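Call for Participants: Adult Dogs With Chronic Ear Problems

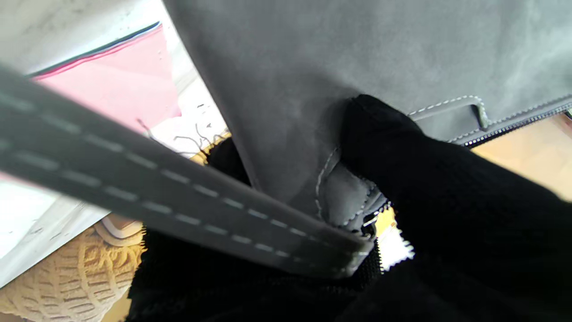

Satcombe Animal Clinic is looking for dog owners in the Jamwood area to take part in a home-care study on recurring outer ear infections. We want to enroll 139 dogs. Enrollment opened on Friday, March 29, 2024, and stays open until all places are filled. The last follow-up visits will take place in November.

What the study is about

Many dogs get an ear infection once and never have another. Others come back to the clinic several times a year with the same head shaking, the same smell and the same brown wax. Treatment usually clears the infection, but the problem returns a few weeks or months later. Dogs with floppy ears, narrow ear canals, skin folds around the face or a history of allergies are seen more often than others, though we see it in every kind of dog, including mixed breeds.

Owners of these dogs are normally told to clean the ears at home between flare-ups. How often to do it is less clear. Advice differs from clinic to clinic, and owners also differ in how closely they are able to follow it. Our study compares two cleaning schedules over the same period. One group cleans every week. The other cleans every third week. Both groups use the same unmedicated cleaner, which we supply. We will record how many dogs in each group have another infection and how long it takes to appear.

No experimental drug is used in this study. If your dog gets an infection while enrolled, it will be treated the way we would treat any patient.

Who can take part

Your dog may be suitable if all of the following are true:

The dog is between 2 and 10 years old.
The dog has had at least three outer ear infections diagnosed by a veterinarian, in one ear or both.
The dog has no active ear infection on the day of the first visit. Dogs being treated now can join after a clear recheck.
The dog lives with you full time, indoors or mostly indoors.
The dog is up to date on rabies vaccination.
The dog will let you handle its ears. It does not have to enjoy it.

Any breed or mix is welcome. Males and females are both welcome, spayed, neutered or intact.

Who cannot take part

We cannot enroll dogs with a ruptured eardrum, a known growth or polyp in the ear canal, or earlier surgery on the ear canal. Pregnant or nursing dogs are also excluded. Dogs taking daily steroids by mouth cannot join. Dogs on other allergy medicine can join if the dose has not changed in the past two months, and we ask that you tell us about any change after that.

Dogs that swim more than once a week are not suitable for this particular study. An occasional swim is fine, but please write it in the log.

If a dog has bitten someone during an exam or grooming, please say so on the form. It does not automatically rule the dog out. We will call you to talk it over before booking a visit.

One dog per household can be enrolled. If you have two dogs that both qualify, choose the one that is easier to handle. You may go on caring for the other dog's ears as your own veterinarian has advised, but please don't use the study cleaner on it.

What you will be asked to do

Participation lasts 24 weeks from your first visit. During that time you will:

Bring your dog to the clinic for three visits: at the start, at week 12 and at week 24.
Clean both ears on the schedule you are given.
Fill in a short log each time you clean. It asks for the date, how much wax you saw, whether there was a smell, and whether your dog has been scratching or shaking its head.
Call us within a day or two if you think an infection is starting, so that we can see the dog before any treatment begins.
Avoid other ear cleaners, powders, wipes and home remedies while enrolled. This includes vinegar, peroxide and oils.

You can't choose your schedule. It is assigned at random by computer after the first exam. Please apply only if you would be willing to follow either one.

Cleaning takes a few minutes. A technician will show you how to do it at the first visit and watch you do it once yourself. If you have always used cotton swabs, you will be asked to stop for the length of the study. We supply cotton pads.

The log can be kept on paper or filled in online through Yusof, the records system the clinic already uses. You do not need to be a current client to have a login. Paper logs should be brought to each visit. Missing an entry now and then is not a reason to drop out, but please leave the space blank and don't fill it in later from memory.

What happens at the visits

The first visit takes an hour. The veterinarian will go over your dog's history, do a general physical exam and look into both ears with an otoscope. A swab is taken from each ear and checked under the microscope for yeast and bacteria. Most dogs tolerate the swab without trouble. We don't sedate dogs for this study. If a dog is too upset to be examined safely, we will stop, and you can decide whether to try again another day.

The second and third visits are shorter, usually half an hour. They include the ear exam and the swabs but not the full physical.

Please bring your dog on a leash and don't clean its ears for three days before any visit. This applies even if a cleaning falls due in that time. In that case, clean the ears at home after the visit and note the change in your log.

Costs and payment

Study visits, swabs and the ear cleaner are free. If your dog develops an outer ear infection while enrolled, the exam and standard ear medication for that infection are also free at our clinic. Care for anything else is charged at the usual rate or can be done by your own veterinarian.

Owners who complete all three visits receive a $51 credit that can be used for any service at the clinic. It can't be exchanged for cash or transferred to another client. Owners who leave early do not receive the credit but will not be billed for anything already provided under the study. We are not able to pay for gas or time off work.

Risks

Ear cleaning can cause mild redness or soreness, and some dogs shake their heads for several minutes afterward. A few dogs are sensitive to the ingredients in ear cleaners. Stop cleaning and call us if you see swelling, bleeding, a head tilt, loss of balance, or if your dog cries when the ear is touched. Outside opening hours, take the dog to an emergency clinic and let us know the next working day.

There may be no direct benefit to your dog. It may have the same number of infections it would have had otherwise.

Your own veterinarian

You don't have to leave your regular veterinarian to take part. We will need a copy of your dog's records covering past ear infections, and with your permission we will request them for you. Your veterinarian will get a copy of our exam notes after every visit unless you ask us not to send them.

If your own veterinarian treats an ear infection while your dog is enrolled, please ask for the name of the medication and the dates it was given.

Privacy and leaving the study

Your name and contact details are kept separately from the study results. Each dog is given a number, and only that number appears on the swab slides and data sheets. Results will be reported for the groups as a whole. We don't sell or share owner information.

You may leave the study at any time and for any reason – just tell us, by phone or email, so that we can close the file. We may also withdraw a dog if it becomes ill or if a visit is missed and can't be rebooked within 2 weeks.

All owners will be offered a written summary of the results when the study is finished.

How to apply

Ask for the Zula study form at the front desk, or fill it in on the clinic website under Studies. Zula is simply the name of the project and is the quickest way to direct a call or email to the right person. The form asks for:

Your name, phone number and email address
Your dog's name, age, sex, weight and breed or mix
The approximate dates of past ear infections
Any medicine or special diet your dog is on now
The name of your current veterinary clinic
Days and times when you can come in

We will reply to every form within a week. If your dog seems suitable, you will be offered a first visit, and we will send you the consent form so that you have time to read it beforehand. Signing is done at the clinic after you have had a chance to ask questions. The person who signs must be the dog's legal owner and at least 18 years old.

Study visits are held on weekday afternoons and Saturday mornings. Saturday places tend to go first. There is parking behind the building, and the side entrance has a ramp.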